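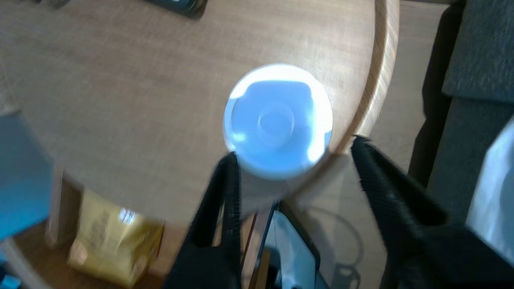

I think furniture stores should be required to print the height of a side table in large numbers on the tag, the way grocery stores print the price per ounce. I have bought three side tables in my life and two of them were wrong, both for the same reason. They looked fine in the store and were a bad match for the bed.

The first was a Flamska, which I bought at the Irnero outlet off the highway. In the showroom it stood next to a low couch and looked normal. At home it came up well past the mattress, and I knocked my elbow on it every time I turned over. I kept it for two years because returning it meant a 70 minute drive and a restocking fee.

Stores set up their rooms to sell a look. I understand that. But a small table is a tool before it is decoration. You reach for it in the dark, half asleep, and you need the top to be close to level with where you are lying. Beds have been getting taller for a long time, and couches seem to be getting lower, and the same table gets sold for both. The tag will tell you the name of the finish and the care instructions. The height is on the back in small type, if it is there at all, and often only for the box.
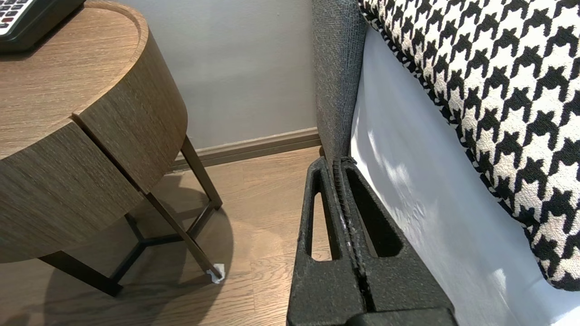
My second complaint is about width. A lot of what is sold as a bedside table is too narrow to hold a lamp and a book together. People end up putting the book on the floor, and then they stop reading it. I would take a plain top with room on it over a drawer I never open. The Stumside line does this fairly well, though the legs spread out so far that you catch a foot on them.

Some people will say that shoppers should bring a tape measure. I do bring one now. But I also think a store that can print a 36 month payment plan in red letters on every tag can find space for one more number. Afolabi, a small shop near where I work, already does it. Their tags give the height of the top and a range of mattress heights it suits. I was in and out in less time than it takes to find parking at Irnero.

The table I bought there is the third one and I expect to keep it. It cost a little more than the Flamska did. The top sits just below the edge of the mattress, and I can put a glass down without looking. I have since given the Flamska to my sister, who keeps a plant on it in the hall, and it is a good height for that.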